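Projektbericht: Wie viel Lärm verträgt ein Lesesaal?
Kekeli Quartey und Kobina Amegashie, Seminar Raumakustik

3. Durchführung

Gemessen wurde im September im Lesesaal der Bibliothek Dekum. Der Saal hat eine Grundfläche von 275 Quadratmetern und bietet bis zu 100 Arbeitsplätze. Die Decke ist glatt verputzt, der Boden mit Fliesen der Firma Tileline belegt. Beides sind harte Oberflächen, die den Schall kaum schlucken.

Als Anregung dienten platzende Luftballons an zwei Positionen, jeweils vor Öffnung des Hauses um 7 Uhr. Ausgewertet haben wir die Nachhallzeit in den Oktavbändern bis 2.000 Hz. Eine Messreihe mussten wir wiederholen, weil im Nebenraum die Lüftung lief.

4. Ergebnisse

Im leeren Saal lag die Nachhallzeit im mittleren Frequenzbereich bei 2 Sekunden. Für einen Raum, in dem still gearbeitet wird, ist das deutlich zu lang. An den Fensterplätzen waren Gespräche von der Ausleihtheke noch gut zu verstehen. Hinter den Bücherregalen war es merklich ruhiger, dort wirken die Buchreihen als Absorber.

Die Berechnung nach Sabine ergab etwas kürzere Zeiten als die Messung. Wir vermuten, dass die Formel hier an ihre Grenzen kommt, da die Regale ungleich im Raum verteilt sind.

5. Offene Punkte

Eine Messung bei vollem Saal fehlt noch. Außerdem wollen wir den Wandabsorber Yammine im Modell einsetzen und mit einem Teppichboden vergleichen. 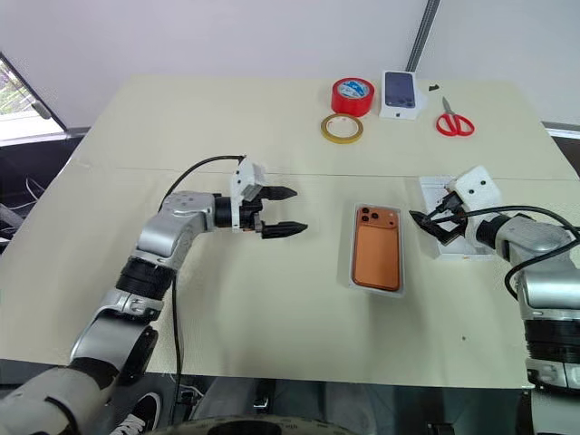
Für den Vergleich brauchen wir die Absorptionsgrade beider Materialien. Das Datenblatt zum Teppich liegt vor, das zum Wandabsorber ist beim Hersteller Hondoston angefragt.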